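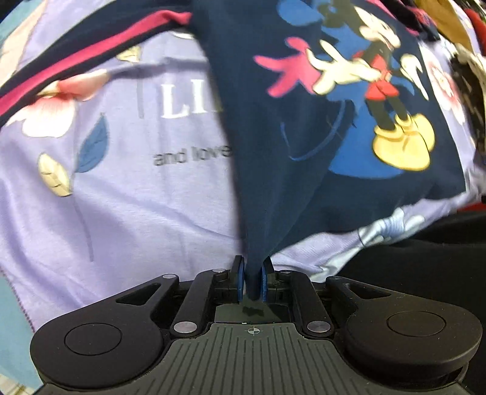 Laundry and Linen Service: Frequently Asked Questions

Category: Resident Information / Household Services

The following answers apply to all households enrolled in the Drusturley laundry and linen service. They replace the version issued in November. Households in the Bettencourt building should also read the section on collection points.

What may I send in the household bundle?

Everyday clothing, nightwear, bed sheets, pillowcases and towels may be sent together in one bundle. Children's clothing is accepted in all sizes. Printed T-shirts and pajama tops should be turned inside out before they are placed in the bag. Items marked "dry clean only" are not accepted and will be returned unwashed.

Do I need to sort clothing before collection?

Sorting by color is requested but not required. Navy, black and other dark garments should be kept apart from pale ones where possible. Unsorted bundles are separated by staff at the Enov facility and may be returned one working day later than sorted bundles.

How should garments be taken from a mixed pile?

Lift one garment at a time by a single fold and let the rest hang free. Pulling several pieces at once stretches necklines and leaves sleeves knotted together, which slows down folding. Check each pocket as the garment comes up. The service does not accept responsibility for tissues, crayons or pens left in pockets, or for damage they cause to other items in the same bundle.

What is the weight limit?

Each household may send up to 20 pounds per collection. Bundles over this limit are accepted if space allows, and the additional weight is charged at the standard rate shown on the household statement.

Can I fold laundry on a bed?

Yes. Many residents do not have a folding table, and a bed is a suitable surface provided that the sheet beneath is clean. Spread a sheet over the mattress, place the clean clothing to one side and fold in the open space. A plain sheet in a light color, such as lavender or cream, makes small dark items easier to find.
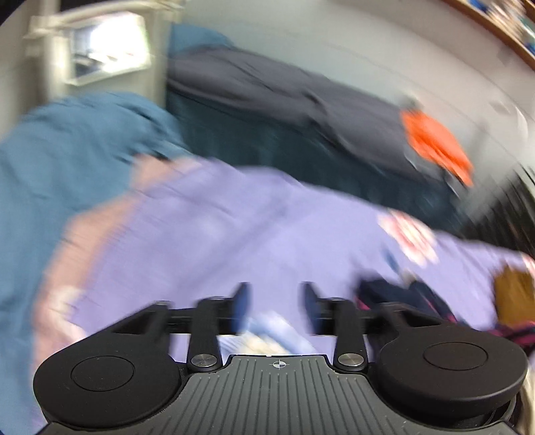 The sheet does not have to be pulled tight for this purpose, although deep creases tend to hide socks and small underclothes. Shake it out once the clothing has been put away. If the sheet is also to be laundered, it should go into the bag last so that it can be removed first at the facility.

How are children's clothes returned?

Children's tops, pants and nightwear are folded flat and returned in a separate Pullix bag inside the main bundle. Tops are folded with the print facing up. Socks are paired where a match is found; single socks are placed in the side pocket and are not held back for later collections.

Are fitted sheets folded or rolled?

Fitted sheets are folded into a rectangle with the corners tucked into one another. Residents who prefer to have them rolled may state this on the household card. Flat sheets are always folded.

What if an item is missing from my bundle?

Please check inside pillowcases and the corners of fitted sheets before filing a report. Small garments are most often found there. If the item is still missing, submit form 277 at the front office and include the color, the size and any print or label. Reports must be received within 2 working days of delivery.

Will colors run?

New dark garments may release dye in the first few washes. Residents are asked to wash new navy, red or black clothing separately at home before including it in a bundle. The service uses cool water for dark loads unless the care label requires otherwise. Compensation is not offered for dye transfer from garments that were placed in a pale bundle by the household.

Where are the collection points in Bettencourt?

The collection point is on the ground floor, beside the mail room. Bags must be tied and must carry the household tag. Bags left in hallways or stairwells will not be collected.

Is the service available over the winter holidays?

Collections continue through the season on a reduced schedule. Holiday orders for bed linen must be placed by 10th December. Drusturley processes up to 2,000 pieces of linen each day in this period, and requests received after the deadline are handled in the order in which they arrive.

How do I cancel or pause the service?

Written notice should be given to the front office before the next scheduled collection. Empty Pullix bags remain the property of the service and should be returned with the household tag attached. Paused accounts keep their folding and washing preferences on file.

2 comments | Share this page

Filed under: Laundry, Bed Linen, Children's Clothing

© Drusturley Household Services | Contact the front office | Back to top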